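The Steamer Comes Back to the Weeknight Kitchen

13 October 2023

The steamer used to be the pot that lived at the back of the cupboard, behind the roasting pan and the fondue set. It came out for broccoli and went back again. Lately it has moved forward, and the reason is mostly bread.

Steamed buns have become an ordinary thing to cook at home. Frozen ones are easy to find, the dough is cheap to make from scratch, and a small batch fits into an evening. At Rengifo, a kitchen supply store that also runs classes in its back room, the steamed bun class started in June as a one-time event. It now fills up faster than knife skills.

The class uses plain equipment. Bamboo baskets are on the shelf out front and they sell well, but the students work with stainless steel. Bamboo takes up some of the moisture and keeps drips off the food. It also holds on to smells and has to be dried with care. Steel can go from fish to buns on the same night after a wash in hot water.

The part that matters most is the insert. A good one sits level, well above the water, and has enough holes that steam comes up across the whole floor. Cheap inserts often have holes only in the middle, and buns near the wall come out heavy on one side. The Motine insert used in class is sold separately and will fit most pots of its size. The Kudard costs more and is thicker, which helps if it gets dropped a lot.

Spacing is the next thing. Buns swell as they cook, and where they touch each other they stick and tear. In a small pot, two at a time is plenty. Cooks who want more should buy a second tier before they buy a wider pot.

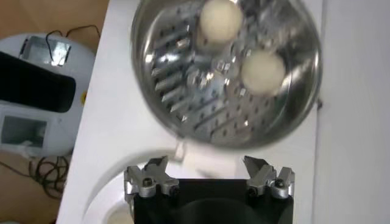

Do buns need paper under them on a metal insert?

A square of parchment is the simplest way to keep dough from sticking, and a thin coat of oil on the metal does nearly as well. Cabbage leaves are an old method and still a good one.

Water is where beginners go wrong. Two inches is enough for a short batch, and it should stay below the insert even at a full boil. If it splashes through the holes, the bottoms turn gummy. Many cooks wait for a boil before the buns go in. Others start from cold water and let the dough rise a little more as the pot heats up - both ways are taught at Rengifo, and the students split evenly over which is better.

The lid stays on until the end. After the heat goes off, leave it on for two more minutes, then tilt it away so the drops run to the side. A lid pulled off too quickly can leave the tops wrinkled.

As for price, a decent steel steamer can be had for less than 50 dollars. Joden makes one with a flat lid that stacks neatly, though the handles get hot and a towel should be kept close by.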